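3.2 Bench and fixture

The cell was built in the shared workshop at Jeststead. A single arm stands at the far edge of a slotted aluminium table, and the donor computer lies on its side with the panel off. Parts go to a grey 3D-printed plate -- the Halia plate, drawn by Dudek -- which took 19 hours to print.

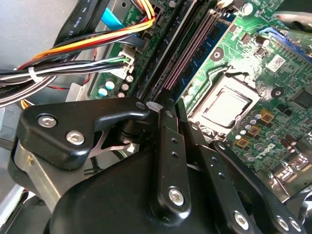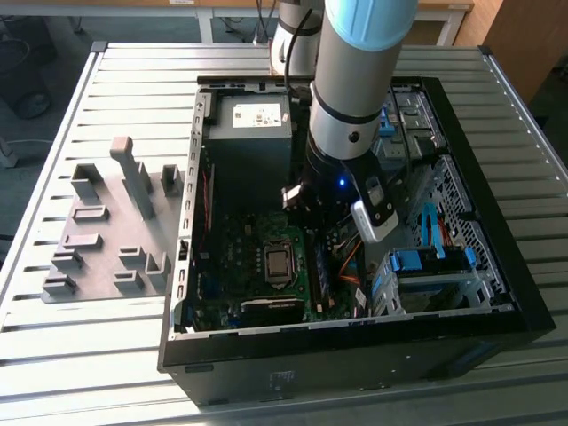
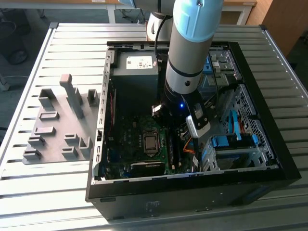
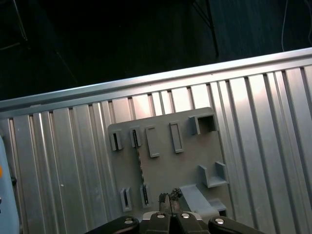 Figure 4. Wrist views (first and last) and fixed views (second and third) of the cell.

3.3 Grip settings

Finger force was capped at 50 per cent for memory modules. Cloutier kept the same cap for all later runs.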